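Teaching by hand: one gripper or both for a soft item into a tray?

Iona Lindsay
I'm recording pick-and-place demos with a pair of hand-held grippers. Hard blocks are fine, but soft, floppy things droop over the rim of the tray and I end up shaking them loose. Should the second hand help, or stay out of it? And does the cable matter? Mine keeps sliding into the way.

Skarphéðinn Oddsson, member
Depends on your setup. I drive a Burkier arm by remote control and only ever use one side. More demos helped me, 500 in the end.

Yolanda Doucet, member
Ooh, I love this job! Keep the second gripper out of it unless the item really needs two. Park it in a near corner with the jaws open, and try to park it in the same place every time. I threw away 90 demos in February over a wandering left hand!

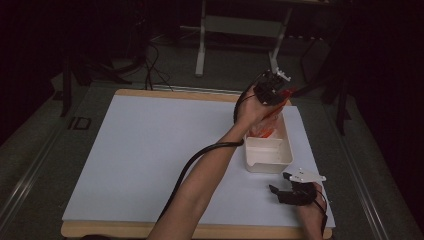
Bergþóra Toft
Demo trainer, Clulton workshop

Soft bag-like item, one hand doing the work, the other gripper open and empty at the corner of the board. Let the bottom of the item hang down into the container before you open the jaws, then wait 2 or 3 seconds and lift straight up. No shaking! As for the cable, let it lie in a long easy curve on the board and do a slow practice run first, watching where it drags. Do post how you get on, soft things are great fun once they start landing properly.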